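**Leiterstuhl aus Massivholz – nachölen oder lassen?**

**Khurram Awan** schrieb am 25. August 2023:

Hallo ihr Lieben, ich habe vor einer Weile auf dem Flohmarkt diesen Stuhl mitgenommen und mich sofort in den warmen Honigton verguckt. Nun grüble ich, ob ich ihn nachölen soll, und freue mich über jeden Rat!
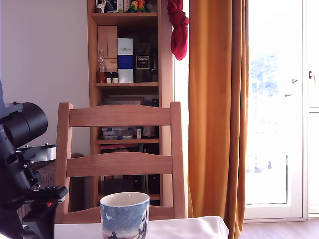

*Mein Stuhl am Esstisch, davor die blau-weiße Lieblingstasse*

Die Sitzfläche fühlt sich ein bisschen stumpf an, die Lehne ist noch schön glatt. Im Baumarkt hat man mir Hartöl von Gusero empfohlen, aber ich habe Angst, dass er damit zu orange wird.

---

**Melwood** schrieb:

Ach, ist der hübsch, und die Maserung auf der unteren Querstrebe erst! Ich würde ölen, aber vorher mit 400er Körnung ganz sachte drüber, immer in Faserrichtung, und dann dünn auftragen. Nach ungefähr 12 Stunden kannst du wieder drauf sitzen.

---

**Bangash** schrieb:

Da muss ich leider widersprechen, Melwood. Der Ton ist jetzt schon leicht orange, und Öl feuert immer an. Bei so viel Tageslicht von der Balkontür dunkelt manches Holz sowieso nach – ich würde nur farbloses Wachs nehmen, und das auch nur auf dem Sitz.

---

**Melwood** schrieb:

Wachs auf einem Stuhl, auf dem täglich gesessen wird? Das hast du im Januar wieder runter. Es gibt auch Öl mit weißen Pigmenten, das hält den Ton hell.

---

**Skavell** schrieb:

Probier doch beides unter der Sitzfläche aus, da stört es keinen. Und verrätst du, woher die Tasse ist? Das Muster sieht aus wie Winterhimmel!

---

**Khurram Awan** schrieb:

Danke euch! Ich mache 2 Probestellen und melde mich. Die Tasse ist ein Geschenk meiner Schwester, ich frage sie mal.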